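Print this story
E-mail this story
Search Archives Go

The Software Has to Unlearn Things First

July 12, 2019

Khurram Paracha has a terminal open on one screen and a plot on the other and he is not happy with the plot. Two lines. They should sit on top of each other. They drift apart after the first few seconds, come back together, drift again.

"Time stamps," he says. "It's always the time stamps."

Paracha runs the perception side at Clomico, a small outfit on the second floor over a tile showroom. Perception, here, means working out where a hand is. Where it is in the room, which way it's tilted, how fast it's going, how wide the jaws on the end of it are open. Get that right and you have something a planner can learn from. Get it wrong and you have a very expensive log of noise.

The method sounds easy. A person holds a gripper in each hand and does ordinary chores. Wipes, picks up, straightens. Every gripper wears a cube with printed black squares, and the software finds the squares, works out the corners, and turns them into a pose. Camera, cube, math. There are textbooks on it. Paracha owns several and says they all stop where the trouble starts.

Trouble, chapter one: mirrors.

The team's tracker is called Skalluveck, and last January it was doing well. Good light, plain tables, clean numbers. Then somebody put a dressing table on the task list. The tracker looked into the glass, saw a second cube, and believed in it. A cube behind the wall, reaching the wrong way. The planner downstream took this at face value and proposed a path straight through the mirror.

"It was a perfectly smooth path," Paracha says. "Very confident."
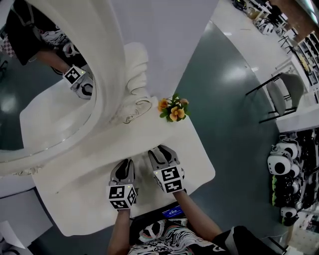 The obvious fix was to throw out anything with a reflected marker. Reflected patterns are flipped, so a decoder should reject them. Mostly it does. But at a steep angle, with a bit of blur, a flipped pattern can pass for a different, legal one, and then the thing has a new ID and a new pose and off it goes. The team tried a stricter decoder. It killed the ghosts and a fair number of real hands too.

What they do now is slower. Skalluveck keeps every candidate for 15 frames before it commits. Each one has to move the way an arm could move, and has to agree with the motion sensor riding along in the gripper. A ghost moves nicely but it moves mirrored, and the sensor gives it away. So the false track gets dropped, and - this is the part Paracha likes - the software keeps the flat patch where it appeared and marks it as glass. Next time it's suspicious sooner.

The cost is delay. Fine for recordings, where you can process overnight. Not so fine for control.

Control is the other half of the room, and it has its own program, Memon, which takes the cleaned tracks and turns them into commands an arm can follow. A human wrist does things a robot wrist can't. Memon's job is to find the nearest motion that the joints will allow, and to say so when there isn't one. Early versions never said so. They just squeezed the motion until it fit, and the arm would set a cup down beautifully in the wrong place.

Now it refuses. On a bad day it refuses a lot. Paracha pulls up a batch of 80 recordings, and 15 are flagged red, reach limits mostly, a couple of elbow flips. He scrolls throught them quickly. Two he thinks are wrongly flagged. He makes a note.

Most of the week goes into none of this. It goes into Pluvov, the in-house viewer, which lines up video, sensor data and tracks on one timeline so a person can scrub back and forth and see where things went wrong. It is ugly. The buttons have no labels. New hires complain about it for a month and then stop complaining and start adding buttons.

"If I could only keep one piece, I'd keep the viewer," he says. "You can rewrite a tracker. You can't fix what you can't look at."

He goes back to the plot. Shifts one line over by a hair, then a hair more. They close up, nearly. There's still a bump at the end where the hand slows down, and he zooms in on it and leans toward the screen. Could be the clock. Could be teh filter.

He opens the filter code.

Print this story
E-mail this story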